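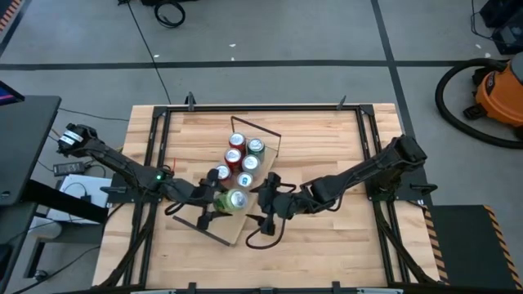 Cosgrove Climate Group, November meeting

Notburga Pichler in the chair. Minutes of the last meeting passed, with a sigh.

1. Emissions pledge
The Pristwood petition stands at 1,154 names. The council wants paper copies – all 172 pages of them.

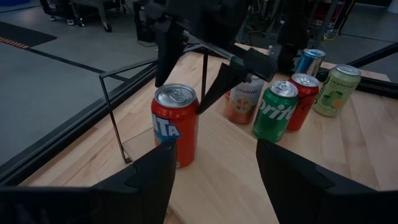 2. Heat pumps
Vitard's quote is in. Read aloud once, then again more slowly. Deferred.

3. Next meeting
Sunday, 7 p.m. A motion to finish by 10 carried without debate, a first. 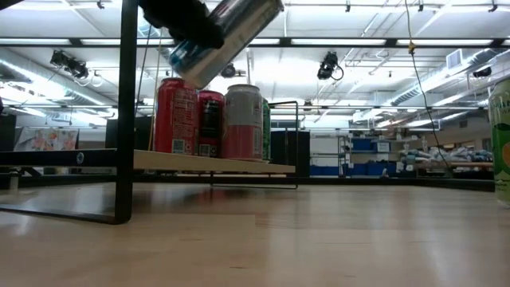

A can over the row on the shelf.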